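4.2 Laying out the parts

Clear the worktop before opening the Siro water filter kit. Keep the packaging until the filter has been fitted.

1. Turn off the water at the mains and open the nearest tap.
2. Take the parts out of the box and place them on a flat, steady surface.
3. Check them against the list on page 4. If a part is missing, do not continue – contact Tridbridge and quote form 282.
4. Wipe each seal with a clean, dry cloth.

Caution: Do not use grease or oil on the seals.

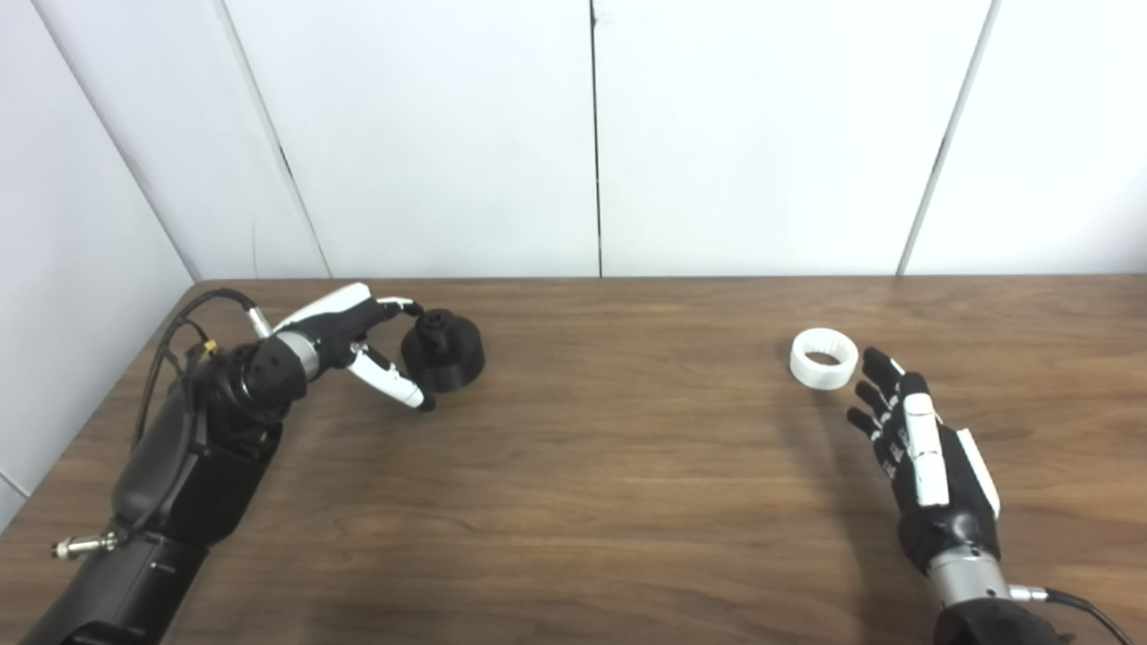

Black stepped part and white ring on the table

Note: Filters stored for more than 300 days must be inspected before fitting.

5. Proceed to section 4.3.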